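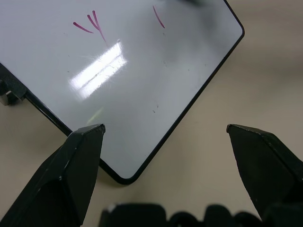
*Figura 3. Pizarra blanca de marco negro con trazos de rotulador magenta.*

## 3. Puesta en servicio y limpieza de la superficie

Este apartado se aplica a las pizarras Sturkmont de sobremesa y de pared. Revisión: 06/02/2018.

1. Retire el film protector tirando desde una esquina, en paralelo a la superficie.
2. Limpie la pizarra con un paño de microfibra humedecido en agua y deje secar.
3. Trace una línea de prueba con cada rotulador nuevo y bórrela pasados 3 minutos.
4. Si queda sombra, aplique limpiador Rikutov sobre el paño —nunca directamente sobre la pizarra— y repita el paso 2.

**Nota.** Los tonos rojos y magentas suelen dejar más residuo que el negro. Bórrelos al terminar cada sesión.

**Precaución.** No utilice acetona, estropajos ni polvos abrasivos. El daño en el esmalte es permanente y queda fuera de la garantía.

### 3.1 Montaje en pared

1. Marque los puntos de fijación a 147 cm del suelo.
2. Taladre e introduzca los tacos suministrados.
3. Cuelgue la pizarra y apriete los tornillos inferiores a mano.

**Nota.** En tabique de cartón yeso, emplee anclajes basculantes (no incluidos).

Recambios y consultas: almacén de Cabrera, a la atención de Genalyn Layug. Indique la referencia grabada en el reverso.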